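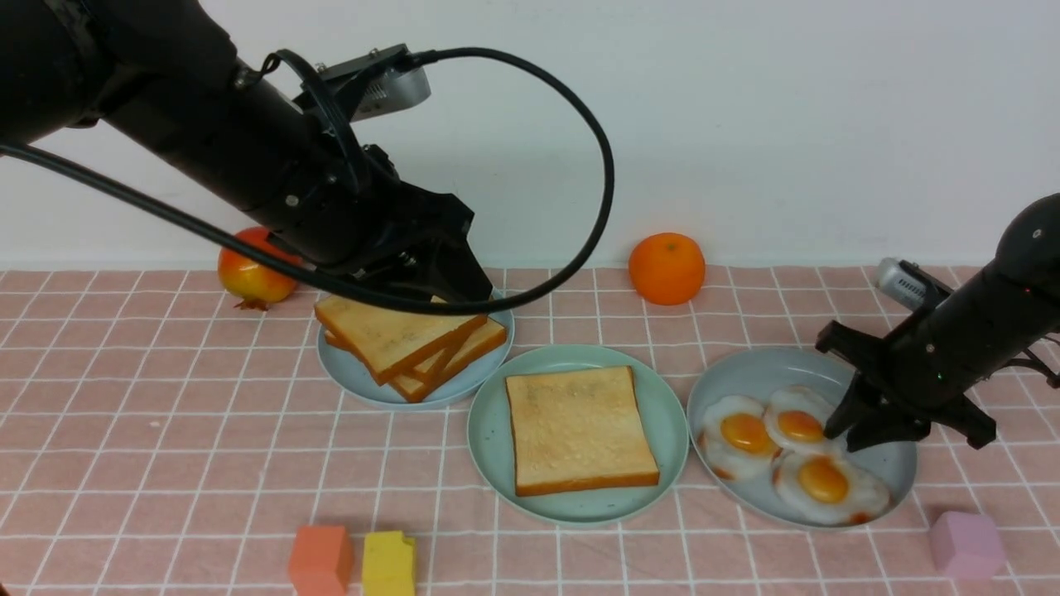 Robotics | News

1 October – by Precious Layug

A team at the Hestis lab in Somthorpe says its two-armed robot can put together a plate of egg on toast after 78 practice runs guided by a person. Older methods, it says, needed 1198.

The saving comes from a training method called Jemard, which lets each arm learn its own part of the job before the two are run together. One arm deals with the toast, the other with the fried eggs. In 100 test runs the pair managed the whole task 78 times, according to a paper put online this week.

That is a decent score, but the tests all took place on one table, with the food laid out on plates beforehand. The older figure comes from a different robot doing a different job. And the paper gives only 6 runs with the plates moved – four of them failed.

Lok-yiu Au, who works on robot learning at Dumlao and had no part in the study, was not won over. "I'd like to see it in a second kitchen before anyone talks about breakfast," she said.

The team plans further tests in December.

Contact the newsdesk | Back to top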